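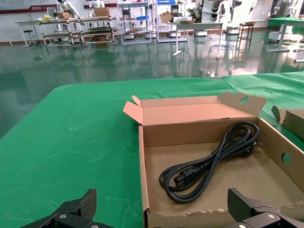 Pirkholm Public Library Opens Its Lending Room for Household Electronics and Tools

PIRKHOLM, 24/11/2023 — The Pirkholm Public Library has opened a lending room on the lower level of its Ocampo Street building, and anyone with a library card can now borrow a projector, a sewing machine, a label printer or a carpet cleaner the same way they would borrow a novel. The room is called the Panano Room, after the old Panano dry goods store that stood on the same corner until the library bought the lot.

We have wanted to do this for a long time! People at the front desk have been asked for extension cords, laminators and even a cake stand over the years, and the answer was always a friendly no. The new collection starts with 3,188 items, counting every adapter, lead and carrying case that has its own barcode, and it will keep growing through the winter as more donations are checked and put on the shelves.

What can be borrowed

The shelves are arranged by what people are likely to be doing. There is a section for parties and meetings (projectors, folding screens, speakers, a popcorn machine), one for repairs and moving house, one for sewing and crafts, and one for kids' science projects. The science shelf has microscopes and a small telescope that we expect will have a waiting list before the holidays. Computer monitors and flatbed scanners are also available, with the right power cord for each one.

Loose cords and adapters can be borrowed by themselves too. Many households have a perfectly good monitor or printer sitting in a closet for want of a cord that went missing in a move, so bring the device in, or a clear photo of the socket on the back, and the desk will try to match it.

How it works

Items go out for 7 days and can be renewed once if no one else has placed a hold. Up to four items can be on one card at a time, and cords don't count toward the limit. There is no charge. Late items are not fined, but the card is paused until everything comes back. Large items such as the carpet cleaners need to be booked by phone or at the desk, and two people should come to carry them.

Borrowers under 18 need a parent or guardian to sign the form, which is a single page and only has to be filled in the first time. Anything with a blade or a heating element is for adults only.

If an item comes back with a missing part, please just say so. A note at the return desk saves the next person a wasted trip, and most small parts are easy to replace.

Safety checks

Every electrical item is tested before it goes on the shelf and again after every tenth loan. Cords with cracked covers or bent prongs are taken out of the collection and sent to the county recycling center. The testing bench is at the back of the Panano Room behind a glass partition, and visitors are welcome to watch. Staff took a two-day course in February to learn the testing routine, and it has turned several of us into the sort of people who inspect plugs at other people's houses.

The Prerkura fund

Shelving, the testing bench and the catalog software were paid for by the Prerkura Fund for Neighborhood Projects, which supports shared spaces in Pirkholm and the nearby townships. The grant covers the first two years of running costs. After that the lending room becomes part of the library's regular budget, alongside the book and music collections.

The idea grew out of a trial on a single shelf by the children's section, where 40 items were lent out over one summer. The pasta maker had the most holds by a wide margin — it has its own spot near the door now, along with a second one bought to keep it company.

Donations

Donations are very welcome, and we are especially short of sewing machines, slide scanners and working monitors. Please bring items clean and complete, with the manual if it still exists. Cords should be coiled and tied so they don't tangle in storage, and small things do best in an open box with your name and phone number on a slip of paper inside. We can't take mattresses, space heaters, gas equipment, helmets or anything that has been recalled.

Donations are accepted at the side entrance on Ocampo Street during regular library hours. Please don't leave boxes outside when the building is closed.

Opening hours and first tours

The Panano Room is open whenever the library is open, starting at 9 in the morning. Short tours run on the hour during the opening week and need no sign-up. The full catalog can be searched at any library computer by choosing "Things" from the menu in place of "Books and Media."

Questions about loans, donations or group visits can be directed to the Pirkholm Public Library information desk.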